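Setano laundry kit – first look

Had the Ciltenlow folding kit on the bench since April. Two-finger gripper, wrist camera, software, a box of spare finger tips we've not opened yet. Price is 3,849 with 12 months of support, training extra.

Set up took Raíssa 4 hours, most of it on callibration. Manual skips a step on page 7, so ring them before you start. Small soft things are the hard bit – patterned cloth, doubled over, pushed up against a wall. Josué wants to try thicker stuff next, towels mainly.

Verdict so far: decent kit, fiddly software, good phone support. Marcelle has the loan list if your team wants a go, get you name down soon.
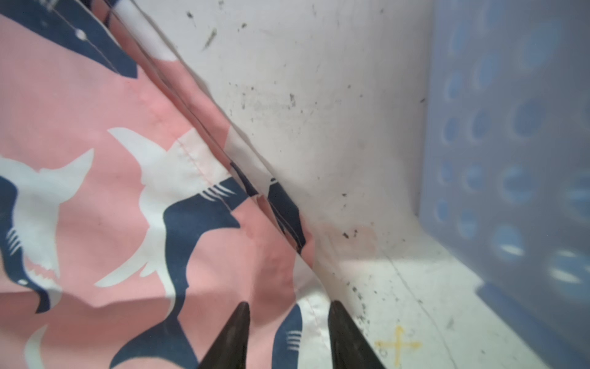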